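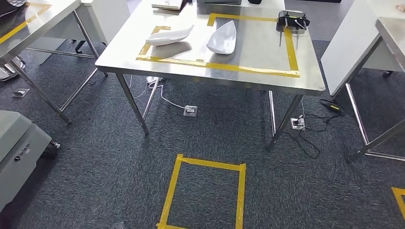
1 min read

25 February 2026
Bench notes, Unar room. Entered by Nélida Urrutia.

The steel table has been assigned to the Jundus hull work until the end of March. The working area is the rectangle marked in yellow tape. Colleagues are asked to leave the tape in place, including the short strip at the upper left corner, which Desta Tesfamariam uses as the reference for all position measurements.

The two white hull pieces remain on the table between sessions. They were weighed this morning on the Won scale: 136 g for the first and slightly less for the second, to be repeated once the scale has been leveled. The glossy surface marks easily. Please handle both by the edges and do not stack them.

Distance from the reference corner to the first measuring point was recorded as 487 mm. Wenceslao Echeverría obtained 580 mm last week from the front edge of the table, so the two figures are not comparable. Future entries should state the starting point.

The cable to the floor outlet crosses the carpet under the table. I-hsuan Hsieh has requested a flat cover for it. Until one is fitted, chairs are to be kept off that side.

Open: tape width to be checked against the Zinau drawing. Pascual Salinas has the current copy.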